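Final Report: Why the Gripper Arm Kept Stopping at the Edge of the Table
Kalmont robotics course, spring project

1. What the project was

Our group was supposed to program an arm to pick up a small wire hook and put it down again at the other end of the table. We chose a hook because last year's group used blocks and we wanted something harder. The program was working by March. Then the arm began to stop in the middle of runs with a force error, and most of this report is about that fault.

2. The fault

The arm stops on its own when the load on the wrist goes over the limit set in the controller. We ran 1,300 cycles in total. Of those, 1,203 finished without an error. Almost all of the others stopped in the same part of the motion, when the arm came down low near the right side of the table with the gripper open.

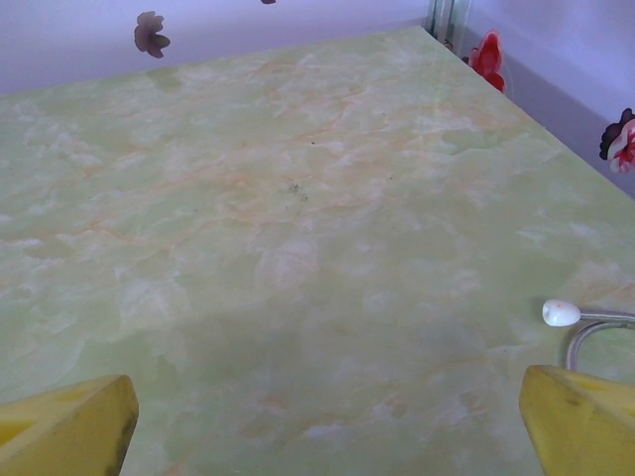 Our first idea was the camera. The program finds the hook by looking for a gray line on a lighter background, and we thought it might be picking up something else. The table did not help. The top has a green marble pattern with thin orange veins running through it, and there is a cluster of dark specks near the middle that the program sometimes marked as a possible target. We told it to ignore anything that small. The false targets went away, but the force errors did not, so we had spent a week on the wrong problem.

3. Finding the cause

Next we saved the wrist position at every stop and plotted the points. They fell in a line along the right side. The height in the program was fine. What was wrong was the table position. Our program used the corner measurements from the Lindmont manual, and the table had been moved after those were taken. At the far right the outside of the finger could press against the side wall before the arm reached its target.
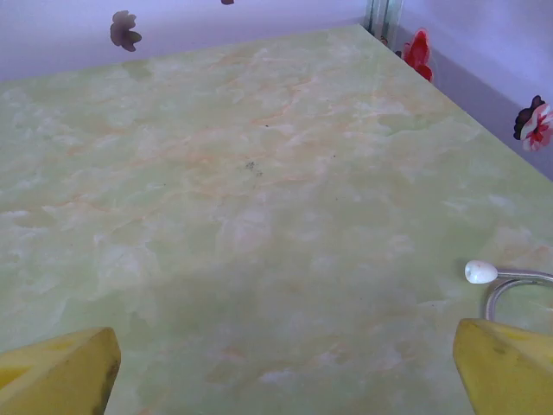 We checked this by moving the arm by hand in slow mode, with one person holding the stop button. At the bad positions the finger touched the wall 9 mm before the point the program was sending it to. The force limit did its job, but it should not be the thing that keeps the arm off the wall.

There was also a mistake on our side. After the first few stops we cleared the error and restarted from the laptop without looking at the arm. The Van Dijk safety sheet says to walk over and look before every reset. We had all signed it. From then on we wrote down each reset in the notebook.

4. What we changed

We measured the table again using 4 points in place of 2. We added a keep-out zone along both sides, and a target inside the zone is now refused before the arm moves. We also lowered the approach speed for the last part of the way down. 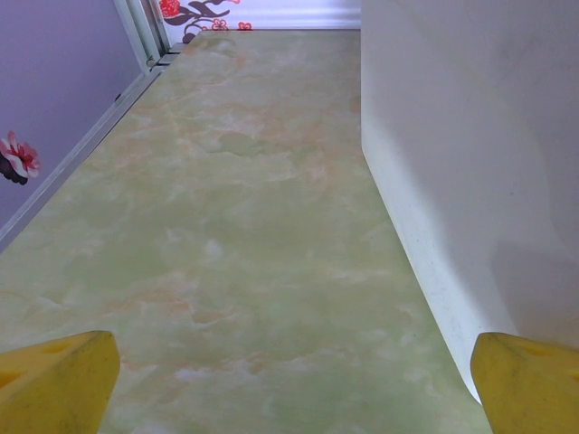

The keep-out zone makes the usable area smaller. If the hook is too close to a side, the arm waits and shows a message, and someone has to move the hook by hand. We wanted to fix this by turning the wrist so the fingers come in parallel to the wall, but we ran out of lab time.

5. Still open

The Illey simulator does not include the walls, so it shows every one of the bad targets as reachable. A group that takes this over should add them first. The new corner measurements are on the last page of the notebook and need to be taken again if the table is moved.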